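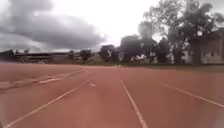
_Last changed: 3/9/22_

# Jorkby track surface notes

Condition notes on the running track at Jorkby, kept for the Cultia grounds survey. 782 entries, one per inspected spot. 59 concern lane paint, 18 concern the inner kerb and the rest are surface only.

Colour is logged by eye as terracotta, rust or pink-brown. Lane lines are graded `clear`, `faint` or `gone`.
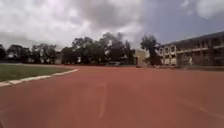

Kerb entries give the state of the joints — `tight`, `open` or `missing` — and whether the grass has grown over the edge. The grass itself is not graded.

## Known gaps

- Entries after 750 have no lane number.
- Paint grades from February used an older scale and have not been converted.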